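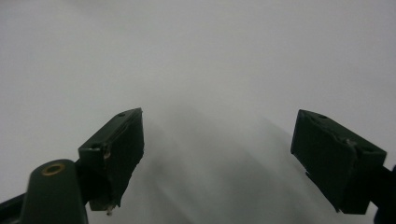 **Plolar: progress report to Sellden**
1 September 2023
Work package 3, perception and replay software

The period covered by this report was spent mostly on the software between recording and training. The recording tool itself has changed little since the last report. The aim set out in the plan was a pipeline that takes a raw two-handed session and gives back clean, time-aligned episodes without anyone editing them by hand. We are most of the way there.

**Recorded data**

The Vadbridge store now holds 2738 episodes that pass all automatic checks. Each one has a video stream per gripper, a head view, the gripper opening width and an estimated pose for both hands. Episodes that fail a check are kept in a separate folder with the reason written in the log, so they can be run again when the code improves.

**Time alignment**

The old method matched streams on file timestamps, and these drifted over long sessions. The new one uses a shared clock signal at the start and end of each session and corrects the drift in between. The worst error we measured across a full session is now 9 milliseconds, against a target of 23. This item is closed.

**Finger detection and gripper width**

Opening width is read from the gripper view by finding the inner edges of the two fingers. The first version assumed straight, clean edges. It gave jumpy readings once the finger covering was scuffed or had begun to lift, and on some frames it took a soft shadow between the fingers for an object. We replaced the edge search with a small segmentation model and added a filter over time. Readings are now steady on worn fingers. Plain pale backgrounds with strong shadow are still the weakest case and we have more labelling to do there.

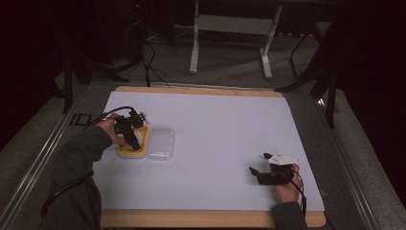 **Two-handed tasks**

The planner now treats the two grippers as one system with a shared workspace. Before this, each side was planned alone and the paths were checked for collision afterwards, with many plans thrown away at that step. Container and lid tasks on the white board are our main test, as both hands have to work close together over small parts. In simulation the joint planner finds a path in nearly every case. On the Ishida arm pair we have run the slow-speed tests only.

Pose tracking for the hands still drops out when one gripper passes over the other. The current fix fills short gaps from the motion before and after – fine for training data, but not good enough for live control.

**Tooling**

The episode viewer can now step through all streams together and mark a fault in any of them. Export to the training format runs overnight.

**Issues and risks**

- Full-speed tests on the arm pair are behind plan. The controller update needed for them came late and has to be checked first.
- Seven open faults remain in the pose tracker. Two of them block live control.
- Disk space at Vadbridge will need a decision before December.

**Next period**

We will finish the shadow labelling and retrain the finger model, clear the two blocking tracker faults, and start full-speed tests. There is no change to the budget. We ask Sellden to agree to move the live control milestone to December.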